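From the Skandach workroom: the white table

The white table in the back half of the workroom has been in use through most of the winter, and it shows. Several members have asked how it should be cleaned, what can be put on it, and where the small tools are meant to go when a session is over. Dagmar Štěpánek went over the table in March and wrote up the notes below. They replace the sheet that used to be taped inside the cupboard door, which was out of date and mostly concerned the old table anyway.

Cleaning

Start with a dry cloth. Most of what lands on the table is paper dust, eraser crumbs and bits of thread, and water turns all of that into gray paste. Brush it into your hand or a dustpan, then go over the surface once with a damp cloth and once with a dry one. Plain water is enough on most days.

Pale brown or tan lines are harder to judge. Some of them are stains from tea or wet cardboard, and some turn out to be a crease or a seam in whatever sheet has been laid down. Look at the line from the side before you scrub it. Run a fingernail across it too. A stain feels like nothing, and a crease catches. 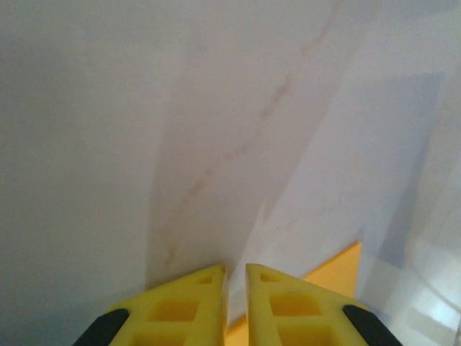 If it is a stain, use the Pledero paste from the shelf over the sink. A dab the size of a pea will do. Put it on a soft cloth, rub in small circles, leave it for a minute and wipe it off with clean water. Please do not use the green scouring pads. They take the stain away and leave a dull patch that holds dirt from then on, and the old table was ruined in just that way. If the line is still faintly there after two tries, leave it alone and put a note in the book. Dagmar goes through the book at the end of each month.

Do not use bleach or nail polish remover. For glue, let it dry all the way and lift it with a plastic card. White glue comes up in one piece if you are patient. Glue stick does not, and needs warm water.

Paper and scissors

The table is used more for paper than for anything else, and the spring sessions will keep to that. We have 2000 sheets of colored paper from Arkorer, nearly all of it in 80 gram weight, which folds well and cuts cleanly with ordinary scissors. It is in the flat drawers, sorted by color. Take one sheet at a time to the table and leave the rest in the drawer. A stack left out in the light will fade along the top edge, and the orange and the pink go first.

Lay the sheet down with a long side running away from you if you plan to fold it in half, and put the scissors at the back of the table, away from your elbows. Handles should face whoever is going to pick them up. Small packages of supplies can stay off to the left until they are wanted.
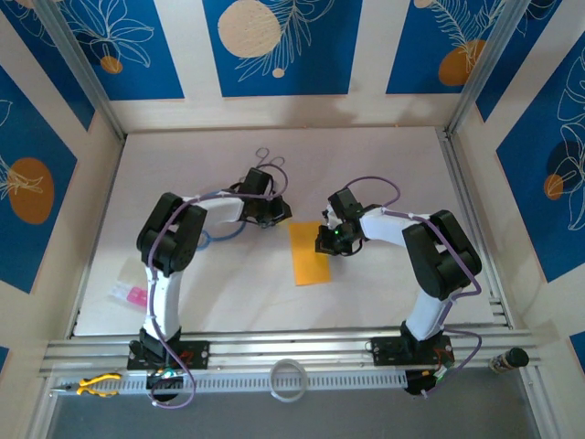
Orange paper in the middle of the table, with scissors toward the back.

Rotary cutters and craft knives are not to be used directly on the tabletop. There are cutting mats in the tall cupboard, and the large one covers enough of the surface for any sheet we stock. When you have finished with a mat, store it flat. Two were left leaning against the radiator last month and have not been the same shape since.

Offcuts bigger than a postcard go back in the scrap drawer. Smaller ones go in the paper recycling. Please don't put foil or glitter paper in there, as the whole bag gets sent back to us.

The scissors have been sharpened and should be kept for paper. If you need to cut tape or wire, use the old pairs in the coffee can. Members who sew have their own fabric shears and would like them left where they are.

Tongs and other metal tools

The other group that works at the white table is the wax and dye group, and their things tend to stay behind. The crucible tongs in particular have been turning up in odd places, including the cutlery tray. They belong on the hook rail. Anyone who finds them on the table should check that they have cooled before picking them up. Hold the back of your hand near the tips first, and pick them up by the finger loops.

When you set tongs down partway through a job, close them and lay them flat with the handles toward the back. They take up less space that way.

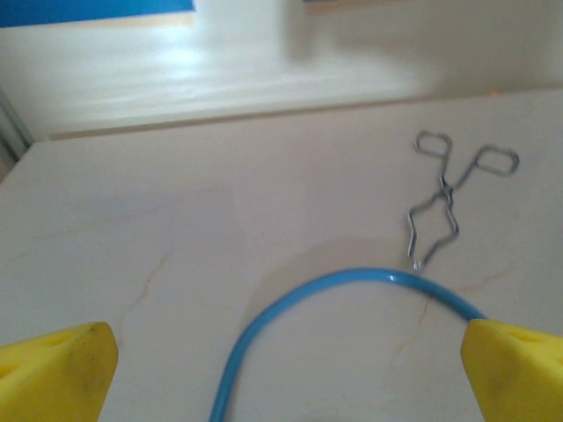
Hot metal must not touch the tabletop at any time. Use one of the ceramic tiles stacked under the sink, and leave the tile in place until both it and the tool are cold. A folded towel is not a substitute. Wax drips can be left to harden and then lifted with the same plastic card used for glue. Dye should be wiped at once with cold water, and after that treated as a stain, with the paste.

Dry the tongs before hanging them up. The joint is the part that rusts, and it gets stiff when it does. A drop of machine oil at the crossing point twice a year keeps them moving, and this was done before the holidays. If a pair feels loose, or the tips no longer meet, put it in the repair box with a slip of paper saying what is wrong.

Scratches

A white surface will show fine scratches sooner or later, and members should not be worried about the faint ones. They come from grit under paper, from rings and watch straps, and from boxes being slid across. They do not affect the work. What we would like to avoid is anything deep enough to catch a pencil point, which spoils tracing and leaves a mark through thin paper.

So lift boxes, and don't slide them. The same applies to the lamp. 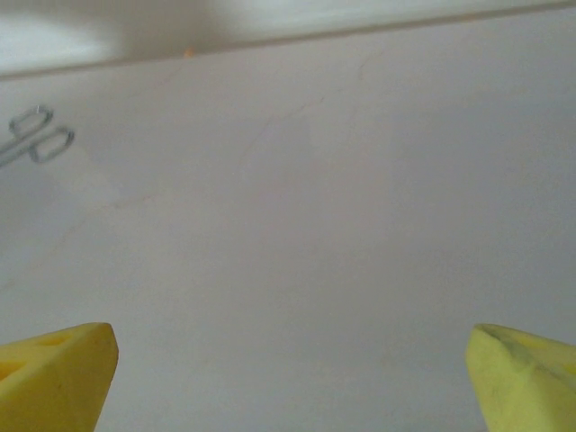
We looked into having the top resurfaced and decided against it for this year. The quote was high and the table would have been away for 3 weeks. The question will come up again in the fall. In the meantime Dagmar has a tin of polish that helps with the hairline marks, and she will go over the table herself when the spring sessions end. Please don't polish it on your own. The surface gets slippery if too much is used, and paper skates around on it for days.

Closing up

The workroom closes at 9 in the evening. Allow ten minutes to clear the table, wipe it, hang up the tools and turn off the lamp. Cups from Tatlı next door should go back to Tatlı, and they have asked us to mention that they are short of the small ones. Lids as well, if you come across any.

Requests for paper colors can be written in the book by the door. Dark green and plain brown are already on the list for the next order.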